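Robotics > Safety & Standards
14 comments | 100 shares

The Cart That Parked in the Exit Route

The alarm drill at Flistness was supposed to take four minutes. When it went off, the Skenach delivery cart did what it had been programmed to do. It dropped its route, worked out where it was, and drove to its assigned holding bay so the corridor would be clear for people on foot. Then it shut down its drive motors and locked its wheels.

The trouble was that it had stopped 2 meters short of the bay, across the path to the door. The people coming down the corridor had to turn sideways to get by.

Suleiman Oyewole, who runs floor safety at the site, hit the manual release and found that it needed a key. The key was in an office on the other side of the building. Four of his coworkers tried to drag the cart out of the way and could not move it.

"The cart thought it was home," Oyewole says. "It reported the bay as occupied and the route as clear. If you were looking at the screen, everything was fine." 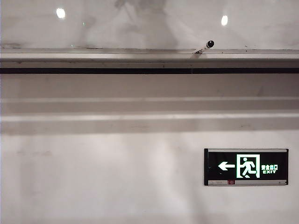
Skenach carts find their position with a laser scanner at ankle height and an upward-facing camera that picks out ceiling lamps. The lamps are fixed and bright, and they stay put when pallets and chairs get moved. The software that matches them to a map is called Masora. It came with the cart, and until the drill in May it had given the site very little trouble.

Pankaj Shukla, a controls engineer, was asked to find out what had happened. His first guess was a worn encoder in one of the wheels. He swapped it and the cart still stopped in the wrong place. He checked the scanner next and found it clean and in line.

He then replayed the logs from 179 trips to the bay. In nine of them the position jumped sideways in the last stretch, all in the same direction and all by nearly the same distance. On normal deliveries the cart corrected itself a few seconds later. In alarm mode it skipped that check, a setting meant to get it off the floor faster.

The jump came from the wall. High up, above the ledge, there is a glossy surface, and the overhead lamps show up in it as two bright ovals. From most of the corridor the camera doesn't see them. On the final approach it does, and Masora sometimes matched the pair to real lamps on its map.

"They're the right shape and they're bright enough," Shukla says. "I'd have matched them too, if all I had was a list of white ovals." 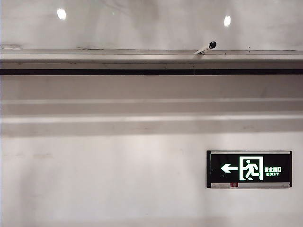

The wall by the holding bay. The arrow on the exit sign points left.

He looked at using the exit sign itself as a landmark. It has a black face and green lettering, and it is hard to confuse with a lamp. He dropped the idea. A sign can fail, and he didn't want the cart's behavior in an emergency to depend on one.

The repair ended up in three places. The map now has a masked zone so the software throws out anything bright on that part of the wall. Alarm mode runs the position check again, which adds nine seconds. The manual release no longer takes a key. It is a pull handle on each end of the cart, and anyone can use it.

Oyewole asked for one more thing. The holding bay has been moved to a side room, well away from the route. He says he would have put it there in the first place if he had been asked, but the bay was picked during setup for its short drive to the charger.

The cart has been through two more drills. It reached the new bay both times. The sister site at Stasiv runs the same model and still has the keyed release. Its parts are on order.

Comments

hallway_pete
We had the same thing with a floor scrubber and a polished elevator door. Took us a month to figure out.

M. Dunning
Why would alarm mode ever skip a position check? That's the one time you want it.

rk_controls
@M. Dunning Speed. The spec usually says "clear the floor within X seconds" and says nothing about where it ends up.

tessb
Keyed release on something that heavy should never have passed inspection.

Share this story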